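Stand Assembly, Flat-Pack Type – Gallery

By Szabolcs Szilágyi
Monday
30 comments | 346 shares

The Misimley stand comes as a molded base, white poles and a bag of small parts. Assembly takes 40 minutes on a bench of normal height. The notes below cover the points that the printed sheet leaves out. Work on a dark cloth or plastic sheet so that white parts are easy to find.

The base is handled upside down first. The rim is the strongest section, and it should carry the weight when the part is turned. Check the recesses for molding scrap before going further.
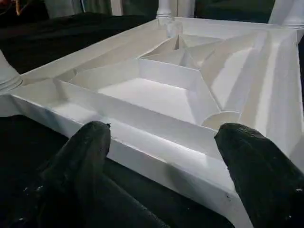 Rehema Kirui wrote that she would file the inner edges lightly before fitting anything, as a burr on her own stand kept one pole from seating for a whole evening. A fine file is enough. Stop when a fingertip runs along the edge without catching.

Poles are next. Lay them out near the base and compare the ends before joining anything. The ends are not interchangeable, and a pole forced in backward is hard to get out again. 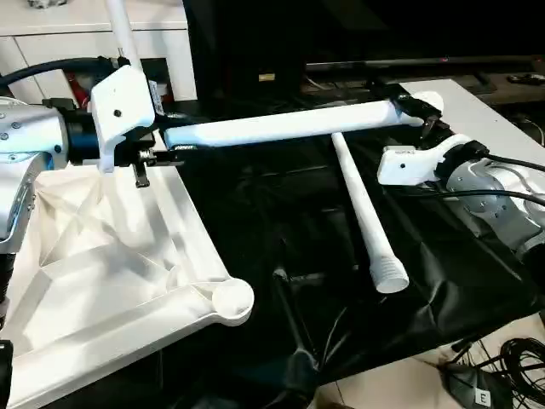 Poles and base, with the ribbed, flared foot on the lower pole.

A bright lamp hides scratches on white plastic – turn it to one side and look along the part at a low angle. Marks that can be felt with a fingernail should face the wall in the finished stand.

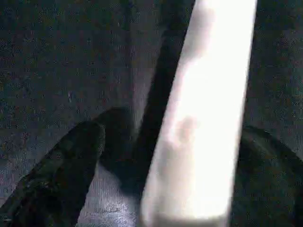 Roll each pole a full turn on the cloth. A straight pole rolls evenly, and a bent one rocks at the same point on every pass. Slight rocking can be ignored on the lower section. On the upper section it shows as a lean once the stand is loaded.

Small fittings go back to their bag between steps. A bag that is folded over once will open by itself, so gather the neck and twist it.

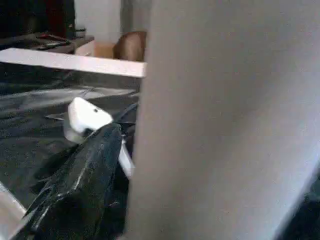

Keep the bag until the stand has been in use for a month. Joints settle during that time and may need to be taken apart once. Push-fit pieces should be removed with a straight pull – side load whitens the plastic at the neck.

Related
Famari shelf brackets: hole spacing
Clorneo folding rack, part 642
Steiner clamp pads compared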